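21 December 2020

Back aching, tea gone cold, but a good day on the whole! Got into Umska early to bag the table by the radiator and Rajeshwari had already put the list up: drawers, drawers and more drawers. We owe Tirkov 648 goes by the end of the week and this morning we were sitting on 300, so no dawdling.

I'm miles better with the hand-held gripper than I was in August. Back then I kept snatching at things as if I were picking up dropped change, and Rajeshwari would play it back and sigh. Slow in, squeeze, pull, let go, back off. The robot only learns what my hand does, so if I dither, it'll dither too (poor thing). I still catch myself holding my breath on the way in.
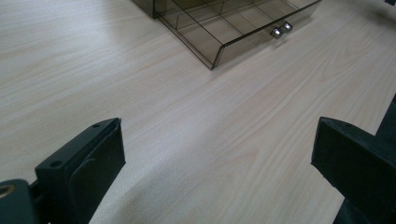 Lining up on the smoky drawer, fingers wide open.

The two little silver knobs are the fiddly bit. They sit so close together that I go for both at once, and if I come in a touch crooked I lose one of them. Lertchai reckons I should drop my elbow. I tried it after lunch and he was right, annoyingly — told him so, and he was unbearable until home time. He spent the afternoon on the remote control rig next door, doing cupboard doors for the Petchrat lot, and I could hear him muttering through the wall.

Had one bad patch around three when I got bored and sped up, so Rajeshwari made me bin the last few and do them again. Fair enough. I moved the drawer to a new spot each time after that and it kept me awake.

Must remember to take my own cushion in tomorrow, and to ask about the Dinomness days, as I still haven't been told if I'm wanted for those. Soup for tea, then a very hot bath.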